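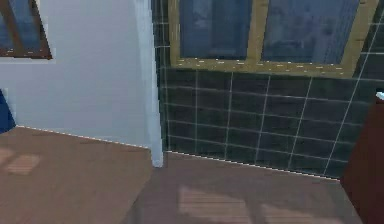

Section 4. Preparing a Room Model for the Unach Floor Unit

Staff who formerly cleaned each room by hand now approve the route the unit will follow. Wullirby requires that a trained employee complete this section before the first shift in any new room. Check the model at floor level. Where two floor sections meet at a seam, as they do at the corner pillar, each section must be entered separately. Patches of light on the floor are not to be marked as obstacles.

1. Sign in to the Mindard console and open the room model.
2. Trace the base of each wall.
3. Mark all furniture that stands on the floor.
4. Set the wall clearance to 400 mm.
5. Select Approve. Your employee number is stored with the route.

Note: Code 2902 means that a floor section has not been closed. Return to step 2.

CAUTION: Do not approve a route on behalf of another employee.

Changes to job duties are covered in Form 523, available from the shift supervisor.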